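Packing It So It Gets There: A Study of One Fabric Bag
Course project report, Household and Everyday Design
Written up by Wumpini Alhassan, project partner Encarnación Pacheco

Why we picked a bag

When our class was asked to choose an ordinary object and live with it for a term, most people went for chairs or lamps. Encarnación and I went for a bag, mainly because we both walk to the Gurutside market and both of us have come home at one time or another with squashed tomatoes at the bottom and house keys somewhere underneath them. We wanted to know how much of that was the bag's fault and how much was ours, and I'm happy to say that we got to blame both!

We worked from October into December. We started by keeping a packing diary, which sounds more serious than it was (mine has soup on it). Every time one of us put something into a bag or took something out, we wrote down what it was and how it went. By the end we had 603 entries, and 23 of them are just the word "keys" with an angry underline.

What we looked at

The bag we settled on is a soft one in dark blue-gray fabric, with a large pocket panel and bands of ribbed webbing across it. The pocket panel has a slightly padded look, and we liked it right away for that, since so many cloth shopping bags are one thin layer and nothing more. Our questions were simple ones. Where does long produce go? Where do small metal things go? And can a person find either of them again without tipping everything out on the table?

For long produce we chose cucumber, and for small metal things we chose keys and key rings, of the plain split kind.

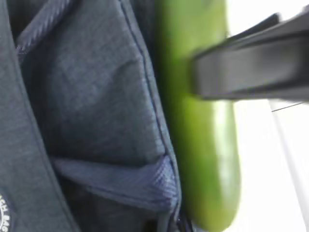
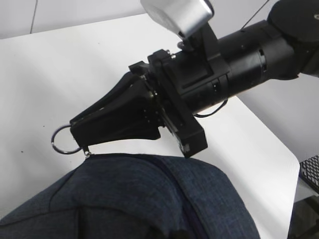
The cucumber taught us more than I expected. A carrot or a leek will bend or snap and you know where you stand, but a cucumber is stiff and heavy and takes up the whole length of whatever it goes into. In our diary it did best when it went in first, upright, along the side seam, with softer things packed around it afterward. Laid across the bottom it made a kind of shelf, and the bread that went on top of it always leaned over on the walk home.

Key rings were the opposite problem. They weigh almost nothing by themselves, so you don't feel them slide, and they end up in whatever fold is lowest. Encarnación's answer was to give the ring a place of its own before any food went in. My answer was to hold it in my hand, and I will admit that hers is better. Her searches got a good deal shorter after the second week, while mine stayed about as bad as they had been in October.

Asking other people

We also put up a short survey in the hallway at Pavamholm, our residence building, and 392 people filled it in, far more than we had printed sheets for. The favorite complaint was losing small things at the bottom. After that came straps that slip off the shoulder, and then – this one surprised us – bags that won't stay open while you pack them. Encarnación would like it noted that she predicted the last one.

What we would do next

If we had another term, we would sew a narrow sleeve into the side of a bag for tall items and see whether people really use it. We would also like to try heavier loads, as almost everything in our diary was a light shop for one or two people. Encarnación has already drawn a pattern for the sleeve, and I have promised to learn the sewing machine by spring.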